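Toshio Honda
February 20, 2019

1/ Budget thread for the two-arm assembly bench. The request goes up in October, so I am posting the line items while I still remember why each one is there. Corrections welcome.

2/ The arms are the easy line. One quote from Zunell, one from Siddiqui, both for a pair. The gap between them closes once you add the controller, which Siddiqui lists on a separate page.

3/ The hands are the hard line. A parallel gripper is cheap and would cover most of our cylinder work. Multi-finger hands cost more up front and more again in service. We are pricing both and will request the hands.

4/ Board work, blue parts on white fixtures. Right hand on the cylinder, left hand up and clear.

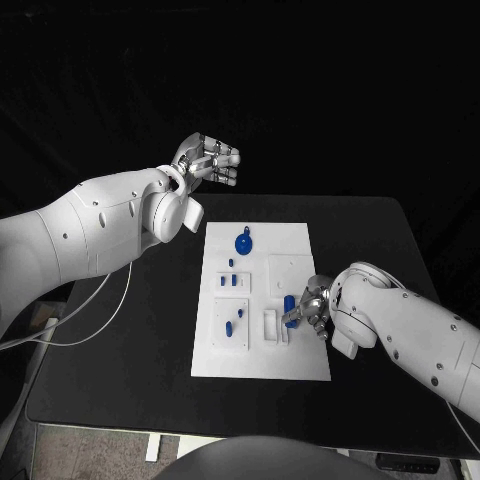
Two arms, one board. Right hand at the upright cylinder.

5/ Cycle time estimates for this kind of task are usually given per arm. If one arm waits while the other works, you are paying for two and scheduling one. Ask the vendor for the time per board.

6/ Cables. Budget for routing. Thin cables draped over the tabletop are fine for bench trials. For a cell that runs a full shift I want a managed path and a spare set on the shelf. Cikbridge quoted 242 dollars per arm for the dress kit, spares not included.

7/ Fixtures. Plates, pegs, trays and blocks get left out of every first draft I review. I put in 400 dollars for reprints and replacement pegs. Zaststead spent more than that in their first quarter and told me so twice.

8/ Question from a reply: why not one arm and a rotary table? Priced it. The table saves money on hardware and loses it on integration hours. It also rules out any step where one hand steadies a part for the other, and our next product has four of those.

9/ Layout reference for the fixture line. Raised square plates, a U-shaped channel block, a slotted holder, cylinders beside it. If you are estimating, price every one of those as a consumable. From the planning packet: 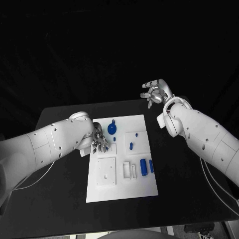

Page 20

10/ The same packet has the floor plan. Leave walking room on both sides of the table. Arms mounted at opposite sides need service access at opposite sides, and our first drawing had one of them against a wall.

11/ Power. Put a proper drop at the table in the facilities request. It is a small number now. As a change order after the inspection it is a much larger one, and it comes out of your contingency.

12/ Service contracts. Zunell includes the first year on the arms and excludes the hands. Siddiqui covers both but wants the units shipped back. Neither offers a loaner. I added a line for downtime and expect to be asked about it.

13/ Still open: hand spares (whole unit or finger modules), training days, and who owns the fixture files after handover. Will add to this thread when the revised Siddiqui quote arrives.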